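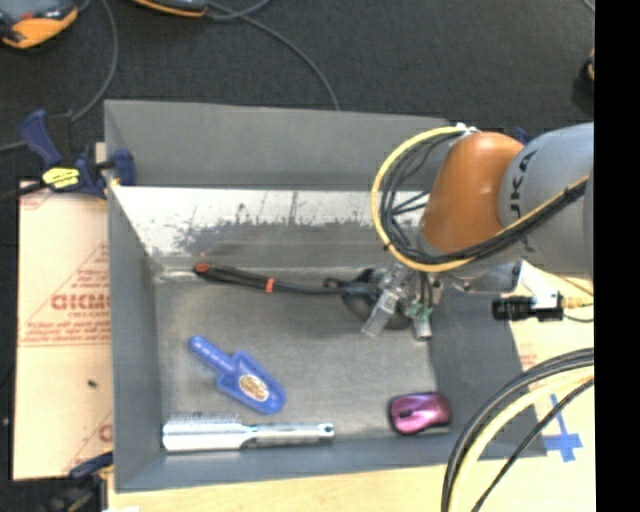
*Robot arm reaching into a gray metal bin.*

## Gunawardena stock book sale moved up to March, 797 lots, mail bids open now

Quick one before the mail goes out. The Gunawardena sale has been moved up. It was going to be a May sale, now it's March, and the mail bid sheets are already going out to anyone on the Pluvmont list. If you were on the old Tekden list you are NOT automatically on this one. Two separate lists. Write in and ask.

For those who missed the first notice: Gunawardena was the retail shop in Pluvmont, the one on the corner with the revenue stamps in the window, and it closed last fall after a long run. Tekden bought the whole back stock. The good single items went to private buyers over the winter, as everybody figured they would. What's left has been broken into 797 lots, and Tekden is selling all of it in one sale with no reserves except on the better covers.

So what's in it. A lot of worldwide, mostly used, mostly on old shop pages with the prices still penciled in. Stock books by country. Cigar boxes of kiloware. Several shelves of railway post office covers, and those are what the phone calls have been about. Postage dues, officially sealed labels, a run of telegraph stamps that nobody bothered to list properly the first time round. Christmas seals by the sheet. The literature is in the last section of the sale and it's better than you would guess from the write-up, more on that below.

### The railway covers

These were the shop's own interest and it shows. Sorted by line, then by direction, with the clerk marks noted on slips of paper behind each cover. Some of the slips are wrong, or at least two of the early buyers think they are. Tekden is leaving the slips in and not standing behind them. Bid on what you can read in the postmark and not what's on the slip.

Condition is all over the place. The branch line material got wet at some point years back and there's staining along the bottom of a good many pieces. Described as "toned" in the sale list. Some of it is more than toned. Viewing is worth the drive if covers are your thing.

Reserves on the better ones start at $80. No buy-it-now, no early offers, they've been asked already.

### The literature

Last section, and don't skip it. There's a nearly full run of the old Plino price lists, the stapled ones, with a few of the wartime issues in poor paper covers. The Plino lists are useless for pricing now but they are the only place some of the local printings were ever written up, and people who work on perforation varieties have been after them for years. They're being sold as one lot. There was talk of splitting, it isn't going to happen.

Also in there, the Pluvmont club handbooks, both editions. The second edition has the corrected plate tables. The first edition has the fold-out map, which was dropped from the second to save money. You really want both, and they're lotted separately, so watch the lot numbers. The sale list has the two titles swapped in one place (the index, not the main listing). Go by the main listing.

A few odd bound volumes of auction catalogs, prices realized written in the margins by hand. Three different hands by the look of it.

### Viewing

Viewing is at the Tekden rooms in Pluvmont, upstairs, doors at 11 in the morning, the day before the sale and again on the morning itself. Bring your own tongs and your own lamp. There are lamps there but not enough of them. No watermark fluid on the premises, that's a house rule and they do enforce it. Bags and coats go in the front room.

The kiloware boxes can be looked at but not tipped out. Same with the loose seals.

If you can't get there, scans of single lots can be had by email. Ask for the lots you want by number, not "all the railways." It takes them a day or two and they'll stop taking requests once viewing starts.

### Bidding

Mail bids have to be in hand by the close of business the day before. In hand, not postmarked. There were hard feelings over that last time and the wording on the sheet has been changed, so read it even if you have bid with Tekden before. Ties go to the earliest bid recieved.

Phone bidding is for the reserve lots only. Email bids are fine but get a reply back from them, if you don't get one your bid isn't on the book.

Buyer's fee is the same as the last sale. Postage is extra and at cost. Stock books are heavy and the big country lots will go by parcel, so figure that in before you put down a number. Pickup is free for the rest of the week after the sale and then they start shipping whether you've called or not.

The printed sale list runs to almost 70 pages and has a few plates, black and white. It's free if you're on the Pluvmont list and postpaid for a small charge if not. The text is also online, without the plates. The online version has been corrected a couple times allready, so if the two don't agree, use the online one, apart from that index mixup, which was still there as of this afternoon.

### Also

The shop's cabinets and fittings are not in the sale. They went with the building. People keep asking about the counter case, the one with the glass slides, and that went too.

Want lists that customers left on file at the old shop have been handed over along with the stock. Tekden says it won't be filling them. If you had a deposit down against a want list, get in touch with them before the sale and have the receipt ready, they're working through those one by one.

The Pluvmont club will hold its regular swap table in the downstairs hall during viewing, so bring duplicates. Coffee from noon. Parking is behind the building, enter from the side street, the front lot belongs to the bank and they tow.

Prices realized will run in our next issue if we get them in time, otherwise the one after. Corrections to any of this, send them in.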